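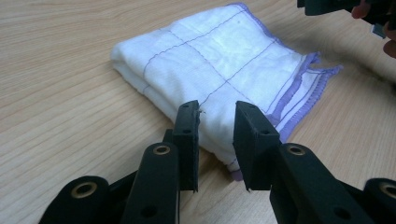
Sturnero is a list of household care instructions, copied out by hand from the tags and wrappers of linens sold in and near Sandport. Version 2 has 1019 rows, one per label. A row might cover a bath mat, a napkin set, or a white cotton dishcloth with purple stitching run across it in a loose grid, and that last kind is a good example of why I started. White cotton says hot wash. Colored thread says cold. Labels tend to pick one and say nothing about the other, and people then repeat the label as if somebody had tested it. I have my doubts that anyone did.

What is in it

One file, labels.csv, plain text, comma separated. The columns are:

row_id - a number, never reused
item - what the thing was sold as, in the seller's words
fiber - as printed, including spelling mistakes
wash - the washing line, word for word
dry - the drying line, word for word
warning - anything printed with "do not" in it
place - Malten, Sandport or Royer
legible - yes, partly, no

Blank means blank on the label. It does not mean "no instruction needed," and please don't fill it in for me. Someone sent back a copy with all the empty dry cells changed to "tumble dry low." That may be sensible advice but it was not on the labels.

What it is good for

Comparing wording. Looking at how often a maker says "wash separately" and never says for how long. Checking whether your own label is odd or normal for this area. If you write laundry advice, you could use it to see what people have already been told before you tell them something else.

What it is not good for

Finding out how to wash anything. I want to be plain about this. A label is a claim by the seller, and part of its job is to keep the seller out of trouble when your towel shrinks. Fully 311 rows say "wash before first use" and give no reason at all. It could be loose dye, it could be finish left on the cloth, it could be habit. The data can't tell you which, and I would be careful with any chart that says it can.

It also says nothing about how long things last. I was asked to add a durability score and I won't. I don't have one, and I have yet to see one I believe.

How it was collected

Shops first, then house sales, then whatever friends would let me go through. That means Sandport is overrepresented and Royer is thin, mostly sheets and pillowcases. Malten is better but leans toward kitchen cloth. None of this is a random sample. Do not treat the place column as a finding - it tells you where I was standing.

Each label was typed twice, on different days. Where the two copies disagreed I went back to the label if I still could, and marked the row "partly" if I couldn't. Care symbols were left out of this version. I tried turning them into words in January and gave up, since I kept adding meaning the symbols didn't have.

Known problems

"Cotton" and "100% cotton" are kept apart. I don't know that they differ, but I don't know that they don't.
Row 1000 is a tea towel with two labels that contradict each other. Both are in the wash column, split by a slash.
The word "gentle" appears everywhere and I can't find one label that defines it.
Sets sold together are one row, even when the pieces were plainly different cloth.

Changes

Version 2, Sunday, July 22, 2018: duplicate rows removed, legible column added, place names made consistent.
Version 1: withdrawn. Please delete it if you have it.

Use and corrections

Free to copy and change, as long as you say what you changed. Corrections are welcome with the label in front of you. Corrections from memory, or from what a machine's manual says, I will probably turn down.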